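Notes > Robotics > Simulation

Wrist views and bottle sorting

The baseline policy for the Barkmont task used only the head view. I added both wrist views and retrained on 549 simulated episodes.
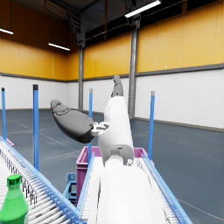 Setup

Training took 16 hours. Texture randomization was off. The action chunk stayed at 40 steps. 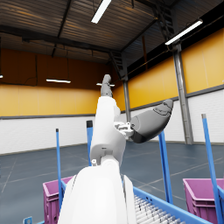

Evaluation used 9 seeds per checkpoint, and I kept the last checkpoint.
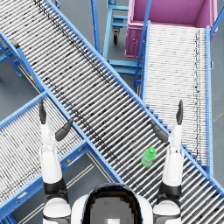 Does the head view still matter? Dropping it lowered success on every seed.

Shares: 16

2 comments

Pilar Lucero: Same chunk length for the baseline?

Patricio Godoy: Yes, 40.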